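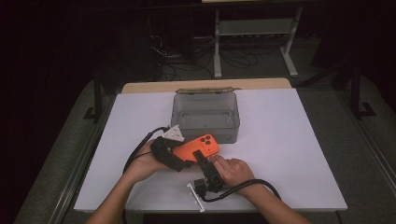
Nightly stock feed drops lines between Zetside and web shop
Status: Open (reopened twice)
Priority: 2
Site: Zudcombe, Bratmont stockroom
Opened by: Hortensia Retamal
Assigned to: Segundo Chambi
Watching: Emiliano Figueroa, Domingo Carrasco

Summary
The Zetside item list has 1,551 active lines. After the overnight feed the web shop has 126 fewer. The missing ones show as "unavailable" on the site while the stock is sitting on the shelf at Bratmont. First noticed in November, after a customer phoned to ask why we had stopped selling phone cases. We haven't stopped selling phone cases.

Steps to reproduce
Wait for the overnight feed. Open the shop in the morning. Look for anything in phone accessories or small storage.

Expected
Every active line in Zetside is in the shop with its price and stock figure.

Got
See summary. No error in the feed log. The log says "completed successfully" every night, which I no longer believe.

Comment – Segundo Chambi, 9:10 am
Thanks Hortensia. I've passed this to Aerts, who run the connector. Their first reply is that it's a browser cache problem and could you please clear your cache and try again.

Comment – Hortensia Retamal, 9:26 am
Cleared it. Also looked on my own phone, which has never opened the shop admin in its life. Same lines missing. I don't see how my cache could stop a customer in another town from buying something, but it's done, so they can tick that box.

Comment – Segundo Chambi, 11:40 am
Aerts now say the missing items "may be set to inactive in the source." Can you check a few?

Comment – Hortensia Retamal, 12:15 pm
Checked one whole page of them. All active, all with stock, all with a price. None edited since the summer. I've attached the item history export. If they're inactive then Zetside is lying to me on every screen, and I'd want that looked at as well.

Comment – Segundo Chambi, 2:05 pm
Aerts ran a manual resync and report it fixed. Setting to Resolved.

Status changed: Open to Resolved

Comment – Hortensia Retamal, 8:02 am (next morning)
Same gap this morning. Please reopen.

I'd like to know what "fixed" was based on. Did anyone compare the two lists after the resync, or did they read the line in the log that says "completed successfully"? That line was there on all the bad nights too.

Status changed: Resolved to Open

Comment – Hrvoje Papadopoulos (Aerts support), 10:31 am
Hello, I have taken over this case from my colleague. We have seen similar symptoms where the feed runs into the backup window and times out. I recommend moving the feed from 2 am to 4 am. Please confirm this is acceptable.

Comment – Hortensia Retamal, 10:48 am
You can move it. I doubt it'll help. A timeout ought to lose the end of the list, and ours goes missing from the middle. The lines after the gap load fine. Also it's exactly the same items every night. Does a timeout know which items it dropped yesterday?

Comment – Hrvoje Papadopoulos, 11:20 am
That is a fair point. We would still like to rule it out.

Comment – Hortensia Retamal, 8:10 am
Ran at 4. No change. Ruled out.

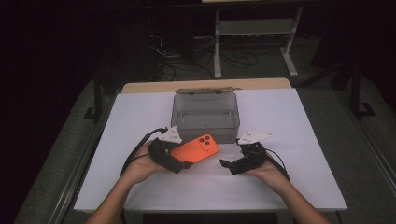
I've had to switch off the low stock emails in the meantime. They're triggered from the shop side, so every missing line looks like zero and purchasing gets told to reorder it. Domingo nearly put in an order for storage boxes on the strength of one. He only caught it when he walked past the shelf.

Comment – Domingo Carrasco, 8:35 am
Can confirm. I'd rather have no emails than those emails. Please don't turn them back on until somebody has shown me two lists that match.

Comment – Emiliano Figueroa, 9:50 am
Is there a workaround for the weekend sale? I don't need the root cause, I need the items on the site.

Comment – Segundo Chambi, 10:05 am
We can upload the missing lines by hand from a spreadsheet. They'll stay up until the next feed wipes them, so it would have to be done every morning before opening.

Comment – Hortensia Retamal, 10:12 am
I'll do it, but I'm writing down now that this is a workaround, so that in three months it isn't being called the process.

Comment – Hrvoje Papadopoulos, 1:15 pm
Our developers have reviewed the log and suspect a corrupted index on the Zetside database. They suggest a full rebuild. Please allow for several hours of downtime.

Comment – Hortensia Retamal, 1:30 pm
Before we take the stockroom offline for an afternoon, could someone say what in the log points to a corrupted index? I've read the same log. It's a start time, a file name and an end time. Search works in Zetside, reports work, picking works, labels print. The only place those lines are missing is on your side of the handover.

Segundo, can you get me the file itself? The one that gets sent, before the connector touches it.

Comment – Segundo Chambi, 2:45 pm
Attached. It's a plain comma-separated file. I opened it in a spreadsheet and all 1,551 lines are there.

Comment – Hortensia Retamal, 3:20 pm
So Zetside is sending everything, and there goes the index theory. No rebuild please.

I opened it in a text editor instead and went to where the gap begins. The last item that gets through is an ordinary charging cable. The one after it, the first to vanish, has this description:

Case, slim, 6.1" screen, orange

Then I went to where the items start again. The last missing one is:

Storage box, hinged lid, 8" wide, clear

Those are the only two descriptions in the file with an inch mark in them. Everything between them is gone. I'm no developer, but an inch mark and a quotation mark are the same key on my keyboard. My guess is that the connector sees the first one, thinks it's inside a quote, and keeps swallowing lines until it meets the second.

I counted from one to the other, both ends included: 126.

Comment – Segundo Chambi, 3:34 pm
That would do it. The spreadsheet is more forgiving about stray quotes, so it looked fine to me. Sorry, I should have opened it raw on day one.

Comment – Hrvoje Papadopoulos, 4:40 pm
Thank you for this very detailed analysis. We do not believe this is the cause as the connector has always handled special characters. Could you share a screen recording of the issue?

Comment – Hortensia Retamal, 4:52 pm
A recording of what? Items being absent?

Cheaper test: I've changed the two descriptions in Zetside to say "in" instead of the mark. I've changed nothing else and nobody has touched the schedule. If I'm wrong the gap will still be there in the morning and I'll say so here.

Comment – Hortensia Retamal, 7:55 am
No gap. Full list in the shop, compared both ways, nothing extra and nothing missing.

One good night proves less than I'd like, so I put the inch mark back on the phone case only, in the test shop, and had Segundo run the feed by hand. With no second mark to close it, everything from the phone case to the end of the file disappeared. Took it out again and it all came back. I'm happy to call that the cause.

Comment – Emiliano Figueroa, 8:20 am
Great. Can we close this?

Comment – Hortensia Retamal, 8:31 am
No. Three things are still open.

Why November? Those descriptions have had inch marks in them for as long as I've worked here. Something on the Aerts side changed, and "always handled" needs checking against whatever they released that month.

The log. A feed that loses lines shouldn't report success. I want the number sent and the number loaded, on the same row, and a warning if they differ.

Stopping the next one. I've told the stockroom to type "in" but people will forget, and the supplier lists we import are full of inch marks.

Comment – Hrvoje Papadopoulos, 11:05 am
I have checked with the developers. The file reader in the connector was replaced in the November update. The old version ignored quotation marks in the middle of a field. A correction is planned for the next release. I do not have a date. The log change has been recorded as a feature request.

Comment – Hortensia Retamal, 11:17 am
I'd call it a fault. Please don't file it next to dark mode.

Comment – Segundo Chambi, 1:40 pm
I've put a small check on our side for now. It compares the two lists after the feed and emails me, Hortensia and Domingo if they differ. It also lists any description with a quotation mark in it. Low stock emails are still off.

Comment – Domingo Carrasco, 1:58 pm
Leave them off another week. I've seen this ticket marked resolved before.

Status: Open, waiting on vendor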